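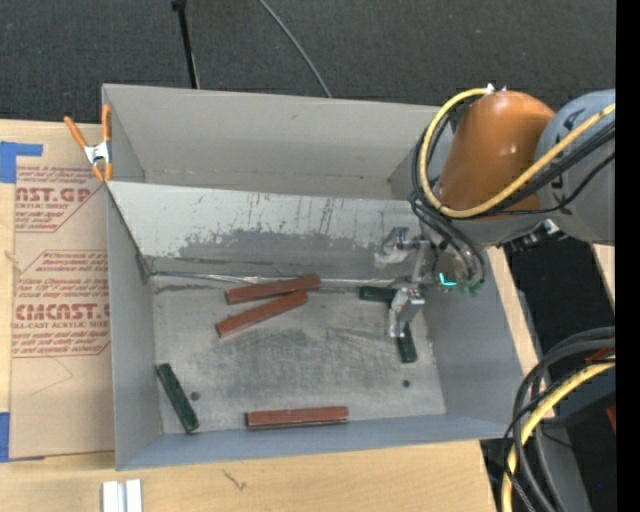

A robot arm over a sheet-metal bin of red-brown and green blocks. The bin is clamped at one corner.

The safety checklist at Gidari runs 11 pages, and the man who has to sign it would like you to know he has read all of them. He is less sure about the people who wrote it.

"There's a page on what color the floor tape should be," he says. "There's half a page on what to do when the bin moves. Guess which one comes up."

He has been integrating robot cells for small manufacturers since before most of his customers had one, and he agreed to talk on the condition that we leave his name off. Gidari sells its services partly on the strength of its paperwork, and he does not want to be read as saying the paperwork is worthless. He says it a few times anyway, then takes it back each time.

The subject is bin picking: an arm reaches into a container of loose parts, takes one, and puts it somewhere else. It is the demonstration every vendor wants to show, and the one he trusts least. Last July his company adopted a set of in-house rules for it, borrowed in large part from a guide put together by Dendetti, a consulting outfit that trains plant managers. The guide is called good practice. He has trouble with both words.

"Good according to who? Practice where? I asked for the test data and got a slide deck."

What he got, more exactly, was a claim that a cell set up by the guide had been run for 3035 picks without a stoppage. He asked what the parts were. They were all the same part, he says, and somebody had been shaking the bin out flat between runs. When he repeated the test his own way, with blocks dropped in and left however they landed, he logged 68 stoppages in 804 picks.

"I'm not saying theirs was a lie. I'm saying it was a test of a different job."

His own way is plain enough. A few bar-shaped blocks go in a metal bin with a sloped divider. Some end up touching each other, some end up close to a wall. He likes the ones near a wall. A gripper needs room for its fingers on both sides of the part, and a wall takes that room away. The guide handles this with one line telling the operator to "ensure adequate clearance." He reads it out loud in a flat voice.

"Ensure it how? The block is where the block is. Either the software knows to leave it alone or it doesn't, and if it doesn't, your rule is a wish."

I asked whether a rule could be written that he would be happy to sign. He thought for a while. He would start with the bin, he said, and with how it is held down. The guide says a container must be "secured against movement" and stops there. A spring clamp will meet that wording. So will bolts. So, he has been told by one customer with a straight face, will a heavy bin.

"I use clamps on a bench. Everybody uses clamps on a bench, they're great. But I know what I'm getting. A clamp on one corner gives you one corner. Write down how hard the arm can push before the bin shifts, go push on it that hard, and write down what happened. That's a rule. I can check that."

Cables are next on his list, and here he comes close to praising the document. The Dendetti guide wants every cable on the arm run through its full range of motion before the cell is handed over, with someone watching the loops the entire time. He thinks that is correct and that almost no one does it. People move the arm to four or five poses, see slack in each, and tick the box.

"The trouble is between the poses. A loop that looks fine when the arm is parked can catch on the way down. So yes, that page is good. I'd keep that page."

He would throw out the section on signs. He would also throw out the scoring system, under which a cell collects points for each measure taken and passes at a certain total. A shop in Bunting passed, he says, with a points total he describes as beautiful, and its emergency stop was on the far side of a parts rack. You could reach it if you were tall. The rack got moved after he complained, and the score did not change, because the distance to the stop button was never on the sheet.

I put some of this to Dendetti. A spokeswoman said by email that the guide is "a starting point that sites are expected to adapt," and that a revised edition will include mixed and disordered parts. She did not say when. On the scoring system she said that customers had asked for it.

He laughed when I read him that part. "I believe her. Customers love a number."

There is a case for the other side, and he makes it himself when pushed. Before the checklist, Gidari had whatever each installer carried in his head. Two cells built a month apart by different crews could have different speed limits for the same arm doing the same work. At the Lamon plant, a night-shift operator found one cell stopped when she opened the gate and the next one over only slowed down. No one was hurt. But it was that episode that got the rules written, and he was among the people asking for them.

"So I can't sit here and tell you we were better off," he says. "We weren't. I just don't want the new guy thinking he's done when the sheet's full."

What does he tell the new guy? Mostly to put his own hand on things, he says, with the power locked out. Tug the bin. Tug the connectors. Look at the floor of the bin for scrapes and ask which ones were there last week — if you can't say, start taking notes. Then drop the parts in badly, on purpose, and watch an hour of it without looking at your phone.

None of that is in the checklist. He has sent it in as a suggested change and was told it would need to be worded so that it could be scored. He is still working on the wording.

Posted 1/15/19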